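Search this site Enter keyword Go

Category: Help Wanted / Paid Studies & Short-Term Work

Table sorters and safety watchers wanted, Irusville workshop

December 13, 2019

Hello, neighbors! We are Tamico, the small robotics shop on Indeck Road (the long brick building past the feed store, if you grew up here), and we are looking for 20 people to come spend some paid time with us while we get to the bottom of a fault that has been bothering us since July.

I'd like to tell you the whole story before you sign up, so please bear with me. Our robot, which everyone in the shop calls Reddy, does sorting work. It picks small household things off a tray and puts them into baskets. It had been doing this very nicely for months, and then one afternoon it closed its grip on a bottle of hand lotion and didn't let go when it was told to. The arm carried on to its next move with the bottle still held, swung wide, and knocked a basket off the table toward the person standing there. She stepped back in time and was fine, apart from a good deal of lotion on her shoes! But she was standing closer than she should have been, and our stop button was farther away than it should have been, and both of those things are on us.

We went through the logs, 1793 pages of them when Kavitha printed the whole lot out (she likes paper), and found that the "release" signal had gone out and the grip had answered "done" while it was still shut. We have changed the sensor in the fingers, moved the stop button to the front corner of the table and added a second one on a cord. We have also slowed the arm down a great deal. The same false "done" has come up twice since then, both times with the arm at its slow speed and everyone behind the line, and we do not understand it yet. That's where you come in.

What you would be doing

You would work in pairs. One of you lays out the tray and tells the robot what goes where, using a simple handset, and the other holds the cord button and watches. Then you swap. After each round you fill in a short sheet in your own words: did it let go when it said it had, did it hesitate, did anything make you uneasy. We want the uneasy part just as much as the rest.
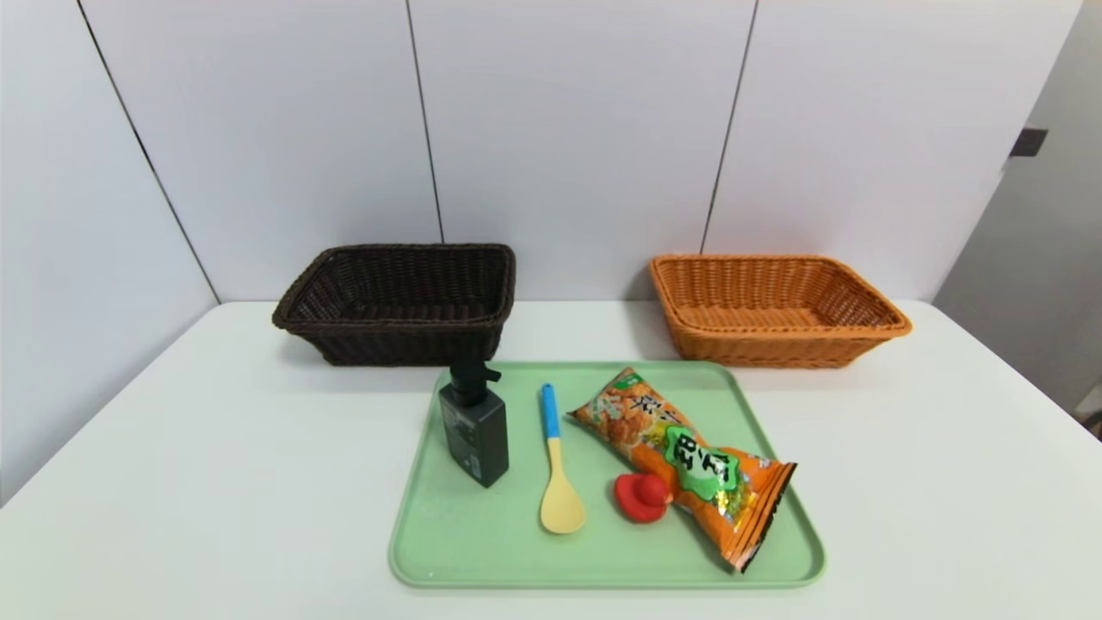 We change the items often, and we like a mix of hard things, light things, and things that crinkle, as a snack bag gives the fingers a very different job from a spoon. You won't need to bring anything, and there's no heavy lifting. You will be on your feet for much of the time, though there are stools and you're welcome to use them between rounds.

Each person does 5 sessions over the course of the study, and pay is $940 for the full set. If you have to drop out partway, we pay you for the sessions you finished, no hard feelings.

Who we're looking for

Anyone over 18 who can follow written steps and isn't shy about pressing a stop button. Please do press it! You will never be scolded for stopping the arm, even if it was doing just what it should. No background in machines is needed, and we'd love to hear from people who have worked in kitchens, stockrooms or nursing homes, where you learn to keep an eye on moving things. Long hair must be tied back, and we ask for closed shoes and no dangling bracelets.

Before your first session you'll get a safety talk from Raffaele Benedetti, who runs the floor, and a copy of our full report on the July incident. Read it, ask him anything, and if you'd sooner not go ahead after that, we'll pay you for the visit anyway.

To apply, stop by the front office or leave a note in the box by the door with your name, phone number and the hours that suit you.

Warmly,
Kavitha D'Souza
Tamico, Irusville

Comments

pegboard_lou: Is the cord button OK for left-handed people? My husband is interested.

Kavitha D: Yes, it works in either hand, and the cord reaches both sides of the table. Tell him to come by!

M. in Irusville: Good on you for putting the accident right in the ad. Do you need both people in a pair to sign up together?

Kavitha D: No, come alone if you like and we'll match you up.

oldmillrd: dropped my note in the box this morning, the blue envelope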